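Chapter 6
Comparing Grippers on Soft Materials

Learning goals

After working through this chapter, the student should be able to:

state what a gripper comparison can and cannot show;
set up a table trial that another group can repeat;
record failed grasps in a form that supports later analysis;
choose between a wrist camera and a fixed camera for a given task.

Opening case: the Itmont trials

In October, the teaching laboratory at Itmont was asked to select a gripper for a folding station. Three models were under review. The supplier's data sheets listed stroke, closing force and weight for each, and on those figures the Cunero gripper appeared to be the clear choice. Uriel Escobedo, who supervised the laboratory, asked that no order be placed until every model had been tried on cloth.

Each gripper made 50 attempts on the same piece of fabric. The Cunero model, which had the highest closing force, failed 14 times. A lighter gripper from Skornusico failed 7 times. The difference had little to do with force. The wider fingertips of the Cunero model pushed the cloth ahead of them before they closed, and the fold that was to be grasped went flat.

Setareh Nikzad, who prepared the trial report, drew attention to a second point. Both totals depended on where the cloth lay and how it had been dropped. A fold facing the fingers was an easy target; a fold lying across them was a hard one. Had one gripper been given more of the easy folds, the comparison would have been worth very little. Her report therefore recommended that starting positions be drawn up in advance and used in the same order for every model.

6.1 What is held constant

A comparison changes one thing at a time. When the gripper is the item under test, the arm, the controller settings, the camera, the table surface and the cloth must remain the same. This rule is simple to state and often broken in practice. A new gripper may be longer than the one it replaces, so that the wrist camera sees the fingertips from a different distance. The mounting offset must then be measured again and entered in the controller before the first attempt.

The starting view should be saved for every attempt. It records whether the fingers were open or closed, and where the cloth lay in relation to them. In the view below, the fingers are together or nearly so, and the green cloth lies to the right on a light tabletop that is otherwise clear.
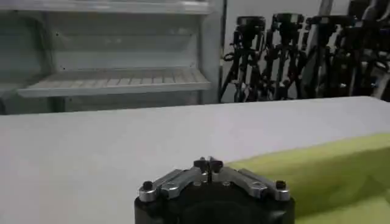 6.2 What is recorded

For each attempt, the log should contain the gripper model, the starting position number, the commanded finger opening and the result. The result is entered as one of four codes: held, slipped, missed or stopped. The code "stopped" is reserved for attempts ended by the operator or by the controller, and these are reported separately from the failures.

Remarks are written at the time of the attempt. The Sundaram log sheet, reproduced at the end of this chapter, provides a single line for them.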